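Notebook - soft goods bench, Wurkville workshop

April 29, 2018

Carrying on from the last entry. The Silach trial stays parked until the new thread comes in. Today was all cloth handling and folding for the Flisach order, plus a start on the storage problem.

Bench was wiped down with a barely damp rag and left to dry with the window open. Had to do the left end again as there was still chalk from the pattern marking. Chalk on the pale colours is a pain, it goes into the weave and needs a wash to shift, so from now on marking happens at the other bench or not at all.

Bin 997 is the washed pieces, bin 1014 is the unwashed. Labels had been swapped at some point. I went by feel first (the unwashed still has the stiff finish in it) and then checked against the cutting sheet to be sure. Put new labels on the front and on the lid so it can't happen the same way twice.

Handling notes, washed pieces:

Straight out of the bin they hold whatever shape they were dropped in. A piece that has sat under others for a week has hard creases across it and will want to fold along those and nowhere else. Shaking it out by two corners gets rid of most of it. Smoothing with the flat of the hand does the rest, working from the middle out. If you start at an edge you push a ridge ahead of you and end up with a new crease where there wasn't one.

Picking up a single layer from a flat pile is still the slow part. Fingertips slide over it or else take the layer underneath as well. Bunched up it's much easier, you take hold of any fold that stands up and lift. Then of course you have to find the corners again, so the time goes there instead. I tried both ways for a good part of the morning and don't have a strong opinion yet. Haris Shehu prefers bunched and says the corners are quick once you run the hem through your fingers. He is faster than me at it so I'll keep practising his way before writing anything into the method.

Light blue is the worst of the colours to work with under the bench lamp. The tops of the folds go nearly white and you lose the edge of the hem completely. Tilting the lamp helped a bit. A lower, softer light from the side would be better, I'll ask if the one from the Maeng bench is spare. 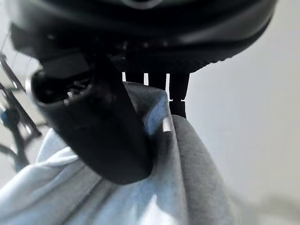
Folding method as it stands

1. Shake out, lay flat, smooth from the middle.
2. Bring the long edges together. Line up the hems and not the printed line, the print wanders.
3. Smooth once, lightly. Pressing hard at this point sets the fold before it's square.
4. Fold in half the short way, then in half again.
5. Turn it so the closed fold faces you and press down with the palm.
6. Onto the stack, closed fold to the front.

Step 4 used to be thirds. Thirds look neater on the shelf but the pieces are too narrow for the box and the stack leans. Halves fill the width properly. The Flisach people asked for thirds back in January, when they were still using the tall cartons, and as far as I know the request was never updated. Need to confirm before we do the whole lot.

Unwashed pieces

Folded a short stack to compare. They crease sharply and stay put, but the corners stick up and the stack is noticeably taller. Put a board on top over lunch and it came down, then crept back up once the board was off. No point boxing these until they've been through the wash.

Storage

The open shelf is no good for anything pale. Dust along the front folds already, and those pieces were clean when they went up. Moved them to the cupboard by the door. It's tight and the bottom shelf sits crooked - one of the pegs is too thin for its hole. I wrapped it in tape for now. Needs a proper peg.

Also went through the offcut drawer. Kept anything larger than a hand, the rest is in the rag bag. There were a few good cotton pieces in there that would do for test seams, so those are in an envelope at the front of the drawer. Please use them before cutting into new cloth.

To do

- Confirm halves or thirds with Flisach
- Side lamp from the Maeng bench
- Wash the contents of 1014, cool, no softener (softener made the last lot too slippery to stack)
- Peg for the cupboard shelf
- Move the chalk and the marking ruler off this bench for good
- Time the bunched pick-up against the flat one, same person doing both

Lint roller is finished. The spare was in the tool drawer under the tape measures, if anyone else has been looking for it. Two refills left.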